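Garkix opens orders for Skondville wrist-view handling service

Fixed-scope trials of two-finger grippers on household containers, with recordings, grasp labels and a written report

SKULTHORPE, 5 April 2025. Garkix has opened orders for Skondville, a paid trial and recording service for firms that build or program small robot arms for use in the home. The customer supplies a task list. Garkix sets up the table, runs the arm and returns a labelled set of wrist-camera recordings with a report on each grasp.

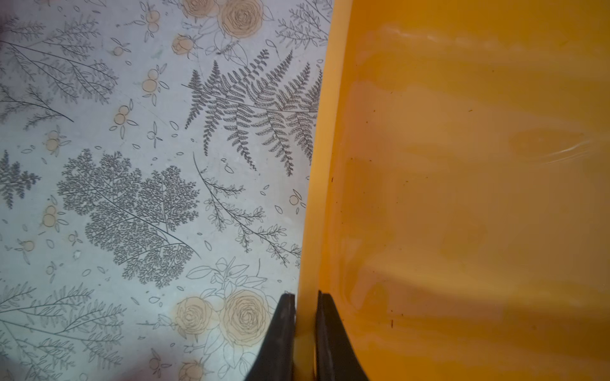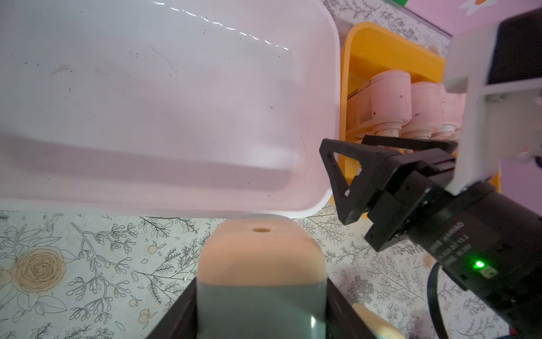
Wrist-camera views: black two-finger gripper, printed botanical tabletop.

PRODUCT NEWS / ROBOTICS SERVICES

Skondville covers the handling of open and closed containers on a tabletop. Tubs, trays, racks, lids and small bottles are all within scope. Each order is run on one table layout agreed in advance, and the layout stays fixed until the order is complete unless the customer has booked a layout change.

The standard order consists of 10 tasks. A task is written as a single sentence with one start state and one end state, for example "take the tub by its rim and place it to the left of the rack". Tasks that contain two end states are split before booking and count as two. Garkix returns the edited list for approval, and no arm time is booked until the list is signed off.

Approach and rim grasps

The service was planned around rim grasps. A thin rim sits between the fingers with little room on either side, and the view from the wrist changes a good deal over the last few centimetres of the approach. Skondville recordings are therefore labelled in four stages: approach, straddle, close and lift. The straddle stage begins when the rim lies between the two fingers and ends when either finger touches it. Customers training a grasp model can request this stage as a separate set of clips.

Glossy plastic receives its own label. Glare and soft reflections on a curved inner wall are marked per clip as none, slight or strong, and the label is applied by a person. No automatic glare score is offered at present.

"Most of the requests we turned into tasks came down to an edge, a shiny wall and a finger on each side," said Sze-wing Yen, head of trials at Garkix. "We label the moment before contact separately. That is the part customers ask us to run again."

Table surfaces

Customers may choose a plain or a patterned table surface. Patterned surfaces are printed with line drawings, and the pattern is recorded in the order sheet so that a later order can be run on the same print. Plain and patterned recordings are never mixed within one task. A customer wanting both should order the task twice.

Objects are used in the state in which they arrive. Garkix does not polish or wipe them between attempts unless the task sheet calls for it, and marks or crumbs on a surface stay where they are. Customers who need a clean set should write this into the start state.

Arms and grippers

Skondville is sold independently of any arm maker. Customers may ship their own arm and gripper to Skulthorpe or use one of those held on site. Any gripper with two opposed fingers can be accepted, subject to a check of its mounting and its cable run. Arms with other gripper types are quoted separately.

A wrist camera is required for every order. Where the customer's gripper has no camera mount, Garkix fits a bracket and supplies the mounting drawing with the report. The camera position is measured at the start and end of each day, and both readings are given in the report. If they differ by more than the agreed limit, that day's recordings are repeated at no charge.

A second, fixed camera can be added. Fixed-camera footage is supplied with matching time stamps but carries no stage labels.

Pilot order

The pilot order was placed by Antunes, a maker of kitchen storage, and covered 11 container shapes. It produced 938 recordings, all of which were labelled by hand and checked by a second person. Clips on which the two people disagreed were kept in the set and flagged.

Two changes were made to the service after the pilot. The stage labels were extended to cover failed attempts, which had at first carried only a pass or fail mark. The report also gained a page listing every occasion on which an object was moved by something other than the gripper fingers, such as the wrist housing or a cable.

"We wanted the failures sorted by stage, and the first draft did not do that," said Sherif Saber, who managed the order for Antunes. "The second draft did. We could see which tubs gave trouble at closing and which gave trouble at the lift, and we have since altered one rim drawing."

Delivery

A standard order takes some 15 working days from receipt of the objects. The delivered package contains:

Recordings from the wrist camera, one file per attempt
Stage labels and glare labels in plain text
The order sheet, with table surface and object positions
Camera position readings for each day
A written report, with one section per task

Recordings belong to the customer. Garkix keeps a copy until the customer confirms receipt and then deletes it. Objects are returned by courier or recycled, as stated on the order sheet.

Limits of the service

Skondville does not cover liquids, hot items, glass or food. Containers fitted with nozzles or caps are accepted empty. Tasks that need two arms are outside the present scope. The report describes what was recorded and does not rate one arm against another. It should not be used as a safety assessment.

Ordering

Orders are open now, with the first arm time available in May. Task lists should be sent as plain text, with outside dimensions for every object and a note of any surface finish. Prices depend on the number of tasks and layout changes and are quoted in writing once the task list has been edited.

About Garkix

Garkix runs handling trials for makers of small robot arms and household goods from its workshop in Skulthorpe.

Press and order enquiries: Sze-wing Yen, Garkix, Skulthorpe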